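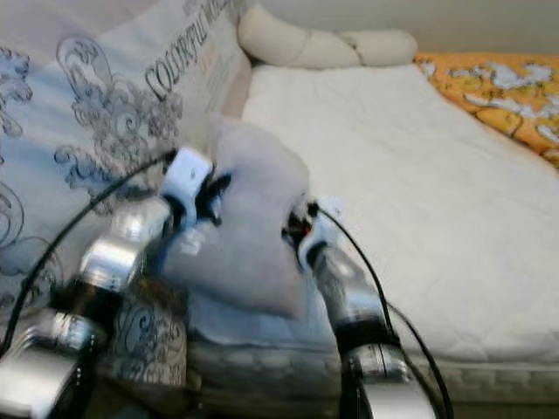 *Small white pillow on the bed, two grippers on it.*

# Tomelmont server: pre-update checklist, November

OK, going through this the same way as last time, comments under each item, ticks where I'm happy. It's our Minecraft world plus the furniture and props packs, and the plan is to move everything over to the new build once this list is done. If your name is next to something, please fix it before I flip the switch!

I ran all of this on the copy world. I did not touch the live one.

## Backups and restore

- [x] Full world backup made
- [x] Player data backed up separately
- [x] Backup opens on a different machine
- [ ] Old backups cleared out

Restored it onto my laptop and walked around Onton for a good while. Chests have their stuff in them, signs still have their writing, my horse is in the stable. I haven't cleared the old backups yet and I kind of don't want to until the update has settled in. Silviu Vlad wants the disk space back (I know, I know, you've asked). Give me until after the update.

## Mod files

- [x] All mod files come from the authors' own pages
- [x] Client pack and server pack match
- [ ] No duplicate versions in the folder
- [x] Config folder copied by hand

Found 2 versions of the lighting mod sitting side by side in the client pack, which explains the crash Maricica Lazăr was getting at the loading screen. I've pulled the older one, but the pack still needs zipping again and I want a fresh install tested before I tick it. If you downloaded the pack early, delete it and get the new one. Don't just drag files over the top, you'll end up with the same mess.

## Furniture and props

- [x] Beds and couches keep their color
- [x] Lamps switch on and off
- [ ] Wall shelves survive a restart
- [ ] Kitchen counters connect at corners
- [x] Chairs let you stand up again

The chairs work!! Last time you'd sit down in the Mocanu tavern and come out underneath the floor, and I'm so glad that's over.

Shelves are a fail. I put a shelf up, set a potted plant on it, restarted, and the plant was on the ground as a dropped item. Did it again with a clock and a stack of books and got the same thing. It only happens on walls facing north, as far as I can tell. Lăcrămioara Husar has the library, so please, please take your small stuff down and box it before we move over. I'd hate for it all to despawn.

Counters are a fail too, but it's only looks. The corner piece turns the wrong way. You can fix each one with the wrench, it's just boring.

## Recipes

- [x] Old crafting bench still opens
- [x] Recipe book shows the new items
- [ ] No recipe gives back more than it costs

There's a loop with the wool rugs. You can take a rug apart for more string than it took to make, and Gheorghița Lungu found it in one evening, of course. I've turned off the take-apart recipe in the config, but I need someone other than me to try it. Gheorghița, you're the obvious pick here.

## Lag and entity limits

- [x] Prop limit per chunk is set
- [x] Server holds steady with everyone in the market square
- [ ] Town hall under the limit

The limit is 700 props per chunk and I'm not raising it. The market square is fine, even with all the stalls and the bunting. The town hall is over. Most of it is candles, and I love the candles, but can we swap some of them for the plain block kind? They look the same from the street. Ingeborg Fuchs built it, so I'd like her to choose which ones go.

## Claims and permissions

- [x] Visitors can't break anything in town
- [x] Visitors can sit and sleep
- [x] Owners can move their own furniture
- [ ] Shared houses list everyone who lives there

Tested with my spare account, Milla, who has no rank at all. She could sit on a bench and nap at the inn and that was it, perfect. She couldn't open anyone's cabinets. The shared cottage by the lake only has 2 names on the claim and there are 4 people living in it, so whoever set that one up, please add your roommates or they'll be locked out of their own pantry.

## Before I say go

- [ ] New client pack zipped and posted
- [ ] Library shelves boxed
- [ ] Rug recipe tried by a second person
- [ ] Town hall candles trimmed
- [ ] Lake cottage claim fixed

Counters can wait. Everything else on that last bit has to be done first. I'm usually on from 8 p.m. if you want a hand moving things, and there are spare chests in the barn behind the inn. Use the labeled ones, the others are full of my gravel.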